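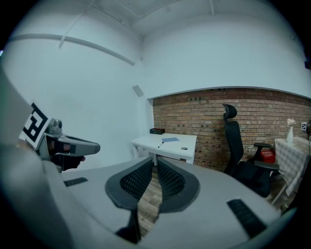
Light gray seat with two black mesh panels

Boneck Office Chair, Light Gray

The Boneck is a desk chair for people who sit most of the day but don't want a big padded executive seat. The shell is one wide curved piece that turns up at both sides. Mesh panels with dark rubber rims let air through, so the seat stays cooler in a warm room. It comes fully assembled except for the base and casters, which push in by hand.

Cleaning is simple. Wipe the shell with a damp cloth and mild dish soap. Use a soft brush or the small vacuum attachment on the mesh. Do not use bleach or any cleaner with acetone, as these will dull the finish and dry out the rubber.

Specifications
Color: light gray / black
Weight limit: 200 lb
Box weight: around 58 lb (two chairs per box)
Seat height: adjustable by side lever
Casters: hard floor type standard, carpet type on request
Warranty: 7 years on shell and base, 1 year on mesh and casters

Desks and floors

The chair fits under most standard desks, including the Trokau and Shek tables we carry. If your desk has a drawer or a keyboard tray, measure the clearance before ordering. The standard casters have a soft tread and are meant for wood, laminate and tile. On thick carpet they drag, so ask for the carpet set when you place the order. A plain white table with straight legs works well against a wall, with room left behind the chair to roll back.

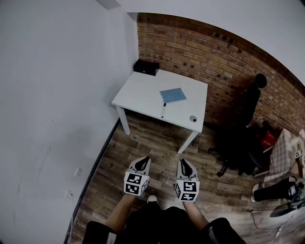
Ordering and delivery

Sold by the box. Orders of 20 boxes or more ship by freight and need a loading dock or a lift gate. Smaller orders go out by Colex ground service. Replacement mesh panels and casters are kept in stock and can be ordered separately. Please have the number from the label under the seat ready when you call.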